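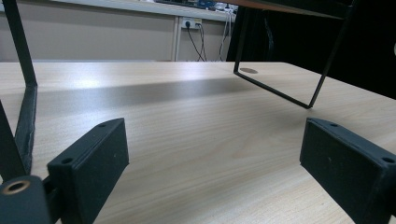

Last changed: 19 January 2020

Lotico is looking for people who like to eat breakfast and are able to write about it

We are a small food site. We write about breakfast and brunch in cafés, bakeries, hotel dining rooms and market halls, and we have done this in English from the beginning, although English is not the first language of anybody in the editorial team. Our readers live in many countries and most of them are planning a short trip, or they have moved to a new town and want to find a good place for a slow morning.

For the coming season we need 15 new tasters. It is paid by the piece, it can be done next to another job or next to studies, and you can do it from the town where you live. We are also looking for one part-time editor, see further down.

What a taster does

You visit a place which we have agreed with you before, you order as a normal guest, you pay the bill and you send us the text within one week. We pay back the bill after we have received a copy of the receipt. You do not say that you come from Lotico, neither when you book the table nor when you leave. If the owner recognises you, please tell us, and we will send another person at a later time.

For every place we ask for one visit in the early morning and one visit when the kitchen is busy. In many cafés these are two quite different meals. The porridge which is lovely at eight can be a sad thing at eleven, and with eggs it is often the opposite, they become better when the cook is warm in his work.

A review has at least 200 words. It can be longer if the place deserves it, but please do not fill it with the history of the building. We want to know what you ate, how it tasted, what it cost, how long you waited and if you would go there again with your own money. Please write also about the bread. Vilmos Vörös, who started the site, reads every text before it goes online, and if the bread is missing he sends it back.

Whom we would like to find

You do not need to be a journalist or a cook. Some of our best tasters had never written for others before they came to us. It is more important that you can say why a pancake is good without using the word "amazing", and that you are able to write a bad review in a polite way.

We would be glad if you

— eat most things, or have a clear diet (vegan, gluten-free, halal, kosher) which you can write about for other people with the same diet
— can visit at least 3 places in a month
— write simple and correct English, with British spelling
— are 20 years old or more
— do not work for a café, a restaurant or a supplier of them, and have no near family who does

If you have a food allergy you are still welcome. Please write it in your application, so that we do not propose the wrong places to you.

At the moment we are missing people in Detby and in the villages along the coast there, and in the old part of Pruvost, where several new bakeries opened before December and we have not written about any of them. But applications from other towns are also read. When you live in a place where there is only one café, this is maybe too little for us, but then tell us how far you are willing to travel.

Payment

You receive a fixed fee for each published review, plus the cost of the food and one hot drink for each visit. A second drink we pay only if it is something special for the house, for example their own chocolate. Alcohol is not paid, also not when it is a part of a brunch menu. Travel inside your own town is included in the fee. For longer ways we agree the cost before you go, please do not buy the ticket first and ask afterwards.

Fees are paid at the end of the month. You are responsible for your own tax.

The tasting day

Before the first visit all new tasters come to a tasting day in our kitchen in Gimside. It is led by Jouko Valtonen, who was a breakfast cook in hotels for a large part of his life. You will taste the same dish in several versions, for example waffles from a fresh batter and from a batter which stood overnight, and after that you write a short text and we read the texts together. People are often nervous about this part, but it is a friendly round and there is a lot of coffee. The day is not paid, but the train and the lunch are paid by us.

Part-time editor

The editor corrects the reviews, answers the tasters and keeps the list of places in order, so that opening times and prices are not too old. Here we ask for some experience with editing English texts. You can work from home, with one meeting every month in Gimside. Please write "editor" in the subject line.

How to apply

Send us a review of a breakfast you have eaten lately, in a café or at somebody's table, but not your own cooking. Add a few sentences about yourself, the town where you live and the days when you have time. A CV is not necessary for tasters. For the editor we would like to see one.

Please put the text directly in the e-mail and not in an attachment. Photos are not needed at this stage. We answer everybody, also those whom we cannot take, but it can take up to three weeks. If you applied last year and got no place, you may apply again with a new text.

Questions about the tasting day go to Jouko, all other questions go to Vilmos. Both can be reached through the contact form on this site.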